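4. 공용 수납 체계와 물품 반환 행동

4.1 조사 대상 공간의 성격

본 절에서는 공동주택 단지 내 생활공예실의 수납 체계가 이용자의 물품 반환 행동에 미치는 영향을 검토한다. 조사 대상은 클레틀리(Cleltley) 지구와 플릴덴(Plilden) 지구에 설치된 공예실이며, 두 지구의 공예실은 운영 시간, 이용 자격, 비치 품목이 거의 동일하다. 차이는 수납 방식에 있다. 클레틀리 지구는 개관 당시부터 벽면 서랍장을 사용하여 왔고, 플릴덴 지구는 개방형 선반 위에 이동식 용기를 올려 두는 방식을 채택하였다. 설문은 두 지구의 등록 이용자 62명에게 배부되었으며, 이 가운데 51명의 응답을 분석에 사용하였다. 관찰 기간은 6개월이다.

선행 연구는 공용 물품의 분실을 주로 이용자의 책임 의식과 관련지어 설명하여 왔다. 이에 대하여 하름스(Lieselotte Harms)는 공유 작업실에서 발생하는 분실의 상당 부분이 엉뚱한 자리에 놓인 물품에서 비롯된다고 지적하고, 이를 '자리 이탈'로 구분할 것을 제안하였다. 자리 이탈 상태의 물품은 공간 안에 남아 있으나 다음 이용자가 찾지 못하며, 대장에는 분실로 기록되는 경우가 많다. 본 연구는 이 구분을 받아들여 외부 반출에 의한 분실과 자리 이탈을 별도의 항목으로 집계하였다. 다만 개인이 가져온 재료와 공용 재료가 섞인 경우에는 소유 관계를 확인할 수 없으므로 집계에서 제외하였다.

4.2 서랍장과 이동식 용기의 비교

서랍장의 장점은 위치가 고정된다는 점이다. 클레틀리 지구의 이용자는 특정 품목이 몇 번째 칸에 있는지를 비교적 빠르게 익혔으며, 면담에서도 칸의 번호로 물품을 지칭하는 경향을 보였다. 반면 작업대와 서랍장 사이를 여러 차례 오가야 한다는 불만이 반복하여 제기되었다. 특히 실, 천 조각, 단추와 같이 한 작업에서 함께 쓰이는 소품이 서로 다른 칸에 나뉘어 있을 때 이용자는 필요한 것을 한꺼번에 꺼내 작업대에 쌓아 두었고, 작업이 끝난 뒤에는 그 일부만을 제자리에 돌려놓았다.

이동식 용기는 보관 장소와 작업 장소를 잇는 매개로 기능한다. 이용자는 용기를 통째로 작업대에 옮겨 놓고 사용하며, 정리할 때에도 작업대 위의 물품을 용기에 담아 선반으로 되돌린다. 반환의 단위가 개별 물품에서 용기로 바뀌는 것이다. 상판이 있는 작업대에서 용기를 사용하는 경우, 용기의 옆 공간이 곧 작업 면이 되므로 용기의 바닥 면적과 작업대의 폭을 함께 고려할 필요가 있다. 손잡이 구멍이 난 플라스틱 수납함의 예는 그림 2와 같다.

그림 2. 손잡이 구멍이 있는 플라스틱 수납함

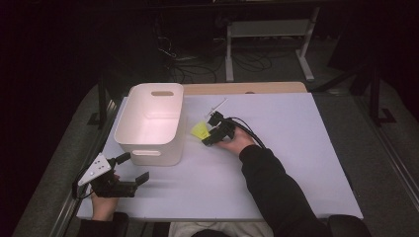
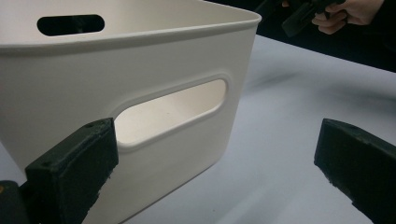
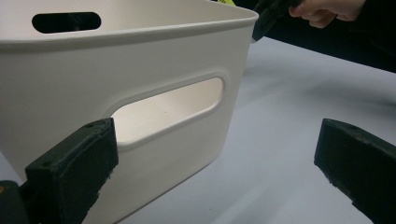 4.3 용기의 형태와 운반

용기의 형태에 관한 응답에서 가장 자주 언급된 요소는 손잡이였다. 벽면에 구멍을 낸 형태의 손잡이는 외부로 돌출되는 부분이 없어 선반에 나란히 놓기 쉽고, 용기를 선반에서 당겨 꺼낼 때에도 사용할 수 있다. 그러나 구멍의 높이까지 내용물을 채우면 작은 소품이 빠져나올 수 있으므로, 플릴덴 지구에서는 용기를 가득 채우지 않도록 하는 내부 지침을 두고 있다. 지침의 준수 여부는 품목에 따라 차이가 컸다. 털실과 같이 부피가 큰 재료는 채움 한도를 넘기는 일이 잦았고, 단추나 바늘꽂이를 담는 용기에서는 그러한 사례가 드물었다.

뚜껑에 대해서는 의견이 갈렸다. 면담에 응한 일부 이용자는 먼지와 오염을 이유로 뚜껑이 있는 용기를 선호하였으나, 다른 이용자는 뚜껑을 여닫는 절차가 번거롭고 벗겨 둔 뚜껑을 놓을 자리가 마땅하지 않다고 답하였다. 플릴덴 지구에서는 관찰 기간 초기에 뚜껑을 함께 비치하였다가 4월 이후 별도의 장으로 옮겼다. 이 조치 이후 뚜껑을 다시 찾는 이용자는 적었다. 다만 천연 섬유를 보관하는 용기는 벌레 피해의 우려가 있어 조치 대상에서 제외되었다.

용기의 색상과 표지 역시 검토 대상에 포함하였다. 카즈미(Kazmi) 분류안은 품목군마다 색이 다른 용기를 배정하도록 권고하며, 페스틸렐(Pestilel) 분류안은 용기를 동일한 색으로 통일하고 선반과 용기에 같은 표지를 붙이도록 한다. 두 분류안을 차례로 적용한 결과, 색상에 의한 구분은 이용 초기의 학습에 유리하였으나 품목군이 5개를 넘으면 이용자 사이에서 혼동이 나타났다. 표지에 의한 구분은 학습에 더 긴 시간이 필요하였지만 품목의 추가와 변경에 대응하기 쉬웠다. 고령 이용자의 경우에는 글자 크기와 표지의 부착 높이가 색상보다 중요한 변수로 작용하였다.

4.4 반환 시점의 문제

수납 방식과 별개로, 반환이 이루어지는 시점도 자리 이탈의 발생에 영향을 주었다. 두 지구 모두 오후 9시에 운영을 마치며, 종료 직전에 정리가 집중되었다. 이 시간대에 반환된 물품은 다른 시간대에 반환된 물품보다 자리 이탈의 비율이 높았다. 서랍장을 사용하는 클레틀리 지구에서는 비어 있는 칸에 물품을 임의로 넣는 행동이, 플릴덴 지구에서는 서로 다른 품목을 하나의 용기에 섞어 담는 행동이 주로 관찰되었다.

혼합 반환은 다음 이용자가 용기를 비우고 다시 분류해야 한다는 점에서 부담이 적지 않다. 그럼에도 면담 응답자들은 섞여 있는 용기보다 비어 있는 용기를 더 큰 불편으로 평가하였다. 물품이 용기 안에 있다는 사실만으로 탐색의 범위가 좁혀지기 때문으로 해석된다. 이러한 평가는 자리 이탈을 단일한 상태로 다루기보다 이탈의 거리와 복구에 드는 노력에 따라 세분할 필요가 있음을 시사한다. 본 연구의 관찰 기록에는 복구 소요 시간이 포함되어 있지 않아 이 점을 정량적으로 확인하지 못하였으며, 후속 조사에서는 정리 담당자의 작업 일지를 함께 수집할 예정이다.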